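3.2 Placing stems in a small vase
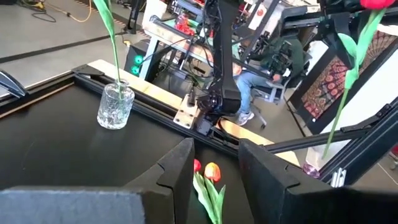
The second task in the Kellbridge set is flower arranging. It was chosen after a short survey in February, in which 53 households were asked which small jobs about the home they did slowly and with some care. Putting cut flowers in water came up often, usually alongside folding and laying the table. Tulips were used throughout. They are easy to get hold of, the stem is thick enough to grip, and the leaves are broad and get in the way, as they do in a kitchen.

Each trial began with the stems to one side and the vase standing on a flat black tabletop. The order of colours was left free. In Figure 4 one stem stands in a small vase of clear, faceted glass, and a red and an orange bloom are close together at the lower edge. We kept to small vases. A wide jug lets the stems fall to the rim and spread, and the task is then mostly over once the first one is in. With a small vase each stem changes the room left for the next — a leaf that folds down into the neck can close it almost completely.

A trial was counted as finished when every stem stood in the vase with its bloom clear of the glass. We did not score the look of the arrangement. An early attempt to do so, using the Anen scale for table displays, gave scores that differed too much between judges to be of use.

Of 386 trials, 140 needed a second try at one or more stems. The commonest fault was a leaf caught outside the neck, followed by two stems crossing. Bruised petals were noted but not counted as a fault. Trimming the lower leaves, as the Eminska handbook advises, was left out so that the stems stayed as sold.

Figure 4. Tulips and glass vase during the arranging task.

Comments (3)

dlamini_reader: Were the stems cut to one length first? It makes a big difference with a small vase.

potting shed: I always strip the bottom leaves. Would like to see the same trials with that done.

K. — July 28, 2023: Is the list of survey questions available anywhere? The link in the appendix does not open for me.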